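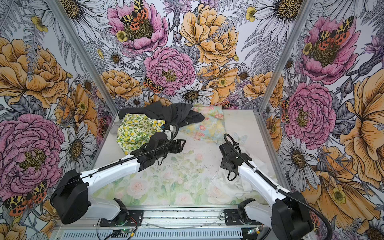
Two arms over the lemon print and a white cloth, flowered walls on three sides.

How to Get Your Old Game Cartridges Working Again

Search this site
Enter keywords

Print this page | E-mail this to a friend

by Ibsa Weldu

So you found a box of cartridges in a closet, you plugged one in, and you got a blank screen. Don't toss it! Most of the dead games that come my way are just dirty. I bought a lot of 100 loose carts from a shop called Henstead last March (my shelves are still mad at me) and a good chunk of them wouldn't boot when I got them home. Almost all of them do now, and the cleaning is easy enough to do in front of the TV.

One thing first. Please stop blowing into them. I know, we all did it, I did it for my whole childhood and would've sworn in court that it helped. Taking the cartridge out and putting it back in is probably what did the trick, and your breath puts moisture on the metal contacts.

What you need

Rubbing alcohol, the strongest your drugstore carries. Mine sells the 91 percent kind and that's fine. The weaker stuff has more water in it and takes longer to dry.
Cotton swabs, more than you think.
A soft cloth or an old T-shirt.
A white vinyl eraser, for stubborn cases only.
A security bit that fits your cartridges, if you want to open them up. I use a cheap one from Rason with a fat orange handle. Check the size before you order, as the bit for the carts and the bit for the console are often different.

The quick clean

1. Turn the console off and pull the cartridge out. Look up into the bottom opening and you'll see a row of metal contacts along the edge of the board.

2. Dip a swab in the alcohol and press it against the rim of the bottle so it isn't dripping. You want it damp.

3. Rub the contacts up and down, in the direction they run. Going side to side drags the gunk from one contact into the gap next to it. Do the front, then flip it over and do the back (a lot of boards only have contacts on one side, so don't panic if yours looks bare).

4. Your swab is now gray or black and a little gross. Get a new one and go again. Keep going until one comes away clean.

5. Run a dry swab over everything and let the cartridge sit, opening up, until it's completely dry. I go make coffee.

6. Try the game. If it doesn't start, power off, reseat it and try once more before you decide it's broken.
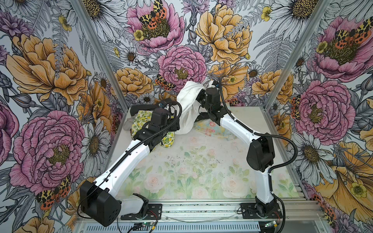

Reaching in for the lemon-and-leaf fabric.

When the quick clean isn't enough

My copy of Grandus took me 2 evenings. It would get as far as the title screen, show a mess of scrambled blocks where the castle should be, and freeze. I'd swabbed it over and over through the opening and finally gave up and took the shell apart.

Undo the screws with the security bit and keep them in a little dish. Ease the halves apart — some have plastic clips at the top that need a gentle wiggle — and lift the board out by its edges. Now you can see what you're dealing with. On mine there was a dull brown film right across the contacts, way up where the swab couldn't reach.

Rub the contacts lightly with the vinyl eraser. Light really means light, the plating is thin and once it's gone you can't put it back. Brush the crumbs away, follow up with alcohol, let it dry and put the whole thing back together. Skip metal polish and skip sandpaper, whatever the guy on the forum says.

Is it the console?

If several clean games all act up, look at the slot. A simple trick is to wrap a thin cloth around an old library card, dampen it with alcohol, and slide it in and out a few times with the power unplugged. Then leave the console alone until it's dry in there. My friend Ibsa Teshome (yes, same first name, it gets confusing at parties) paid 40 dollars for a replacement connector and only tried the card thing afterward, on the old part. It cleaned up fine. He still brings it up.

A note on saves

Some cartridges keep your save alive with a small battery soldered to the board. Cleaning the contacts won't hurt it, but don't go poking at the battery, and never remove it if you care about what's on there. If the game plays perfectly and just forgets your progress, the battery has likely run down, and swapping it takes a soldering iron. I'll write that one up separately once I've burned myself less.

Store your clean games somewhere dry, with dust covers if you have them. I lost mine years ago and use small zip bags.

We use cookies to remember your settings. By continuing to use this site you agree to our cookie policy. Accept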